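Help wanted: two people to sort and tidy at Clendon, mornings in February

I run the little refill and returns room at Clendon and I need two more pairs of hands!
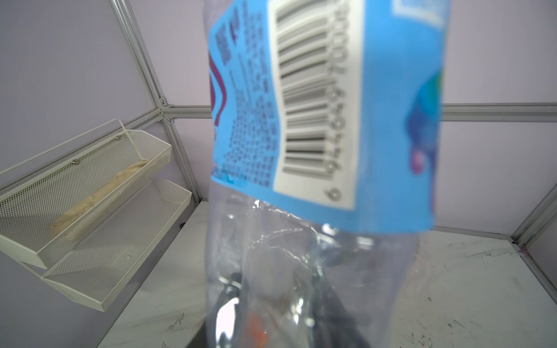

Araceli Pastor wrote back to my first notice asking if the work is all bottles, and whether she'd be stuck at a table the whole morning. Fair question – mostly bottles, yes, but you'd move around plenty. We also wipe down tables, fill the baskets, flatten cardboard and keep the shelves in some kind of order (my weak spot, I admit).

You'd start at 8:30 and be done by noon. The pay is 108 a morning, and lunch is on me if you feel like staying. You don't need any experience. I'd love someone who can read small print on a label without getting grumpy, and who doesn't mind the crackle of thin plastic for a few hours!

Labels are the fiddly part. Some peel off in one go and some fight you, and the barcode has to stay readable until we've logged the bottle, so please don't rip first and ask later. Tharushi Weerakoon will show you how we do it on your first morning.

Bring closed shoes and a sweater – the room never really warms up before ten. To apply, drop a short note at the Clendon front desk with my name on it and tell me which mornings suit you.

Anselmo Requena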